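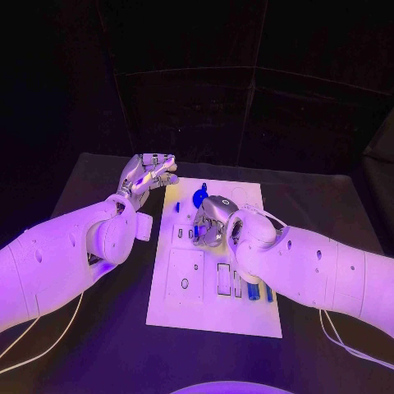
Clenico to publish pay ranges in all job ads

Clenico will list a pay range in every job ad it posts, inside the company and out, starting in May. The change was announced to staff on November 24, 2019, and covers all 1,265 employees at the Jusholm head office and the Beltomholm site.

Until now, managers could decide for themselves whether to include pay in an ad. Most left it out. An internal review found that people hired into the same job grade were starting on different salaries depending on what they had earned before, and that the gap was widest for women returning from leave and for staff who had trained abroad.

Recruiters will also stop asking applicants about their past pay. Offers will be made within the posted range, and a manager who wants to go above it will need written approval from the human resources office.

"People were guessing, and the ones who guessed low stayed low for years," said Hường Khúc, head of people at Clenico. "We want the number on the page before anyone applies."

The company will review current salaries at the same time. Anyone paid below the bottom of the range for their grade will be moved up to it, with the increase showing in the May paycheck. No one's pay will be cut. Clenico did not say how much it has set aside for the adjustments.

The proposal came from Mạch, an employee network set up by Vietnamese staff at Beltomholm that is now open to everyone. The group ran a survey over the summer and received more than 500 replies. Pay was the most common complaint, followed by how promotions are handed out.

Duyên Trình, who chairs Mạch, said the group was pleased with the decision but wanted the company to go further on promotions. "A lot of jobs are still filled before the rest of us hear they're open," she said. "Ranges in the ads don't help if there is no ad."

Under the new rules, internal openings have to stay posted for at least 4 working days before interviews begin. Mạch had asked for two weeks. Khúc said the posting period would be looked at again after the first year.

Hiring managers at both sites will take a half-day training session on the new process before it begins. Staff with questions about their own grade can speak to their manager or contact human resources directly. The full list of grades and ranges will be put on the staff intranet ahead of the change.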